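Notebook, fit-out room, Pluvthorpe unit
September, entry begun 08:40

Carried over from the last page: ceiling and upper wall survey before the shelving is loaded. Scope is everything above shelf height. Floor and desk are on Veronica Gavrilă's sheet and are left alone here.

Ceiling grid first. Tiles are the dark grey square type, laid in, lighter metal grid. Checked level with the long straightedge off the perimeter trim. One cross tee near the corner sits low by 2 mm. Packed it at the hanger and rechecked, now under 1 mm. Left the packing in. Tiles lift cleanly except the one beside the dome fitting, which binds on its own cut edge. Eased with a block plane and a bit of 120 paper. Dust everywhere, vacuumed twice.

Cable above the tiles is clipped as far as the hatch and loose after that. Added ties. The old Brinkmann junction box has no lid. Blanked with a spare from the drawer, label still to be written.

09:55. Lighting. Circuits are: long panel on one switch, black cylinder spot on its own, small recessed ones together. Panel is 4,000 K according to the driver label. The spot is warmer to the eye and the mismatch shows on the wallpaper, where the violet in the flowers goes greyish under one source and reads properly under the other. Veronica wants them matched. I would change the spot and leave the panel, as the panel has a sealed driver and the spot is a lamp swap. Ordered from Hokthorpe, two lamps, one to keep.

Air conditioning. Cassette unit, white, ceiling mounted. Took the grille down, washed it, dried it on the bench, refitted. Filter was grey on the intake side. Drain tested with a jug of water poured into the tray: cleared without standing. Fan on high pulls the paper strip from every side of the surround. Low speed ticks slightly. Ticking stops if the grille is pressed by hand at one corner, so it is the clip and can be dealt with by a strip of felt.
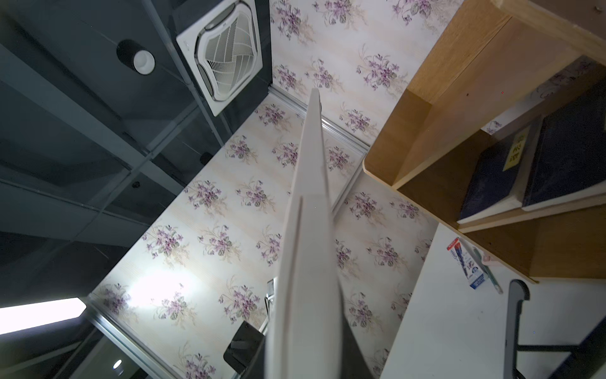

Does the metal trim have to come off before the wallpaper can be repaired? Only the vertical length in the corner does, as the paper is tucked behind it there; at the ceiling line the paper stops short and can be trimmed in place.

11:20. Trim. Aluminium, silver finish, push-fit over a backing strip. Ceiling length measured at 1,515 mm from the corner to the first joint. Joint is butted, gap closed up with finger pressure, opens again when released. Backing strip is probably short at that point. Corner length came away with a plastic scraper and no marks. Old adhesive behind it in lumps, removed with the scraper and warm water. Do not use the white spirit on this one, it lifted the surface of the paper on the offcut.

Wallpaper. Cream, floral, pale stripe. The stripe is useful as a plumb reference and the plumb line agrees with it over the full drop on the left-hand wall. On the right-hand wall it drifts 3 mm by shelf height. Not worth rehanging. One lifted seam near the corner, 60 mm long. Paste worked in with a small brush, rolled, wiped, left. Repeat of the bouquets was checked across the seam and it matches, so whoever hung it took some care. Spare roll is an Ilby one, batch code rubbed off, shade looks the same held against the wall. Will confirm in daylight.

14:10. Seam has gone down flat. Edge is slightly shiny where I wiped too hard. Refitted the corner trim dry, no adhesive, to see whether it holds by itself. It does at the top. The bottom end springs out, so a dab of low-tack there and nothing else.

Outstanding:
Felt strip for the grille clip.
Label for the junction box lid.
Backing strip at the ceiling joint, need an offcut at least 14 mm wide.
Lamp swap when Hokthorpe deliver.
Shade check on the spare roll.

Veronica asked for the shelving to stay unloaded until the paste has had overnight. Agreed. Stepladder is back in the corridor, straightedge is on the rack by the door, and the plastic scraper needs a new blade.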